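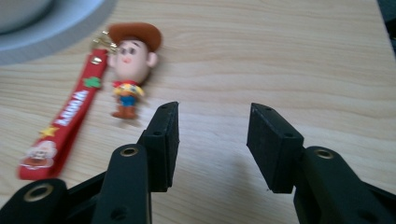

Match Analysis, Unit 4: Pressing and the Second Ball
Course notes, coaching pathway, Ilstead
Notes by Rodrigo Guerreiro

4.1 Scope

Unit 3 dealt with the shape of a side in settled possession. Unit 4 covers the moments directly after possession is lost or contested. Read these notes before the Sunday session. The clips will be shown without commentary and you will be asked to code them yourselves.

4.2 Terms

Press: a coordinated movement by two or more players towards the ball carrier and the nearest passing options. One player running at the ball alone is recorded as a closing run.

Trigger: the event that starts the press. Common triggers are a pass played to a full-back facing his own goal, a heavy first touch, a slow square pass between centre-backs, and a bouncing ball.

Second ball: the loose ball following an aerial duel, a block or a clearance. The duel itself is the first ball and is coded separately.

Cover distance: the gap between the pressing player and the team-mate behind him, measured when the press begins. It is not measured again until possession changes or the ball leaves play.

4.3 The press as a sequence

A press is coded in four stages: trigger, approach, contact, outcome. The approach stage is the one most often coded badly. The presser's line of approach decides which pass remains open, so record the side he comes from as well as his speed. A curved run from the inside closes the pass back into midfield and leaves the touchline. A straight run leaves both.

Outcome has five values: won, forced long, forced back, played through, foul. A throw-in to the pressing side is coded as won. A throw-in to the side in possession is coded as forced back if it is taken level with or behind the point of the trigger, and as played through otherwise.

4.4 Worked case: Kemard v Wirmont

The match was played in May, on a narrow pitch. Kemard lined up 4-4-2 and Wirmont 4-3-3 with a deep holding midfielder. The coded file for this match holds 1,298 events, of which only those in the first 45 minutes are used in this unit.

Kemard's two forwards pressed the Wirmont centre-backs whenever the goalkeeper played short to the left. The right-sided forward curved his run to screen the holding midfielder. The left-sided forward did not, and Wirmont's usual way out was a pass through the gap he left. Note that the Kemard central midfielders stayed level with each other throughout. When the gap was used, neither was close enough to meet the receiver, and the back four had to retreat.

After the goalkeeper began kicking long, the match turned on second balls. Wirmont's midfield three gave them a spare man beneath the drop. Kemard's wide midfielders were slow to come inside, and several first balls won by their centre-backs were lost at the next touch.

Joly's model (see reading list) would class this as a failure of cover distance. An alternative reading is that the distance was acceptable and the angle was wrong. Be ready to argue either view with reference to time codes.

4.5 Coding errors seen last term

Triggers entered after the approach had begun. Go back to the pass or touch that caused the movement.

Second balls coded for the side that touched the ball first. Control is required: two consecutive touches by one player, or a completed pass.

Presses split in two when the ball was switched. If the same unit continues to move towards the ball, it is one press.

4.6 Task

Code the second clip set using the Unit 4 template. Then write 600 words on one press that failed, stating the trigger, the approach line and the cover distance. A diagram may be attached and does not count towards the length. Work above the limit will be read up to the limit only.

The longer report on second balls, 2,000 words, is set at the end of Unit 5 and may use the same match.

4.7 Reading

Joly, chapters on pressing units and cover.
Unit 2 handout, section on time codes.
Kemard v Wirmont, team sheets and coded file, in the course folder.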